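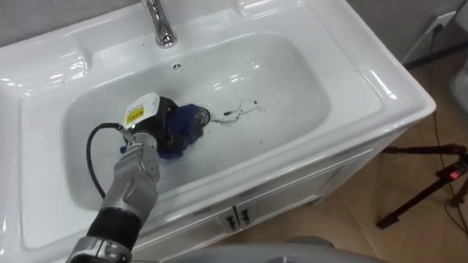

One bodyshop manager wrote to us in March that the repair had been signed off twice before our technician found filler under the nearside rear door, and asked how to keep it from happening again.

Most of our work starts with a letter like that one.

About Standunmont

Standunmont inspects finished collision repairs for bodyshops, fleet operators and vehicle lessors. We do not carry out repairs and we do not sell parts or paint. We measure coating thickness, check panel gaps and record surface condition, then issue a written report within four working days.

The company began as the inspection department of Figueiredo, a paint distributor, and became a separate business six years ago. Figueiredo holds no shares in it.
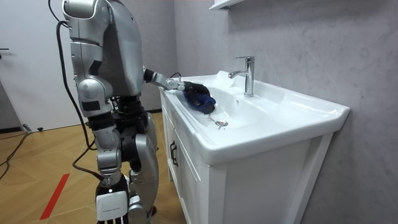
Why not let the insurer's engineer do all this, a reader of our newsletter asked, when he is coming to look at the car anyway? An engineer's visit usually settles cost and method before work begins. Our visit takes place after the vehicle has been refitted and cleaned.

Methods

Coating thickness is read at 14 points on each outer panel. Gauges are zeroed on bare steel and on bare aluminium at the start of each shift, and the readings go straight into Drollico, our report software.
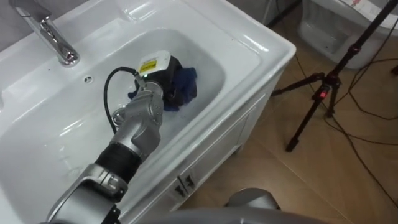
Readings above 400 microns are marked for a second check by a different technician. Plastic bumpers are assessed by eye and by touch only.

Training

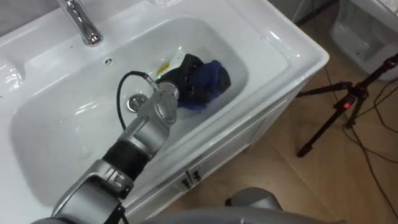 We run a one-day course in surface inspection at our Drilport workshop. The first hour is spent on reflections: trainees learn how overhead light follows a curve and how to trace a highlight before they try it on a wing. The rest of the day is spent on painted panels with known faults.

Bookings and report queries are handled by the Drilport office. Please quote the vehicle registration and the report number.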